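## 4. Wiring and first run of the hand-held gripper

Tunstead workshop build, rev 3. Read section 3 first if the jaws aren't on yet. Updated Wednesday, December 11, 2024.

You want a clear table, decent light and an hour with nobody nagging you for the bench. Power OFF until step 9. Means it.

**Bits needed**

- gripper body with jaws fitted
- Hatik control board, in its box
- corrugated sleeve, wide size, cut to 849 mm for the main run
- Brondeo bench supply
- cable ties, small screwdriver, tape
- gloves that fit. Baggy ones catch in the jaw link

### 4.1 Cable run

1. Lay the motor lead and camera lead side by side, tape every hand's width. Don't twist them together, picture goes snowy.
2. Push both through the sleeve from the gripper end. Slow going. A bit of washing-up liquid on the tape helps, wipe it off after.
3. Clamp the sleeve at the gripper. Tug it. If it slides, clamp again.
4. Leave a big open loop between wrist and first tie point. Too tight and it drags your hand round, too loose and it flops across the lens.
5. Bring the far end down to the floor box. Keep it off chair legs and castors.

> **Note:** old rev 2 sleeves were 1062 mm. Still usable, just trim or coil the spare at the box end. Never at the wrist.

### 4.2 Plugging in

6. Camera lead into the port marked C. Only goes one way up.
7. Motor lead into M1. Not M2, thats for the second hand and we havent built it.
8. Check the limit in the settings file says 70. Higher than that and the jaws bite hard enough to mark soft wood (ask me how I know).
9. Supply to 12 volts, current limit right down, then switch on. Green light on the board. Bring current up slowly till the jaws twitch and settle.

> **CAUTION:** hot smell, buzzing or a red light = off at the wall, not at the board. Let it cool before you touch the motor.

> **CAUTION:** hair tied back, lanyards off. Strap on the glove done up snug, loose end tucked under.

### 4.3 First grip

10. Start with something light. Sponge, empty bottle.
11. Close, hold, open. Do it a few times. Jaws should meet square. If one leads, back to 3.6 and reset teh link screw.
12. Move on to something hard and round. Cylinders on their side are the honest test, they roll off if the jaws are skewed.
13. Sweep your arm left to right, then up. Watch the sleeve the whole way. Snagging = redo step 4.
14. Save the log before powering down. It does not save itself. Ong script will do this for you if its installed, section 6.

### 4.4 Packing up

Off at the wall first. Unplug M1, then C. Hang the sleeve over the wide hook, not the nail, the nail kinks it. Jaws closed, foam block between them.

Faults go in the book by the door with your name and what you were gripping. Spare clamps are with Ching-wen Lam, so are the small screws, bring back what you don't use. Next sleeve order is March so go easy on the cutting. 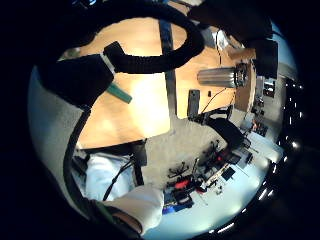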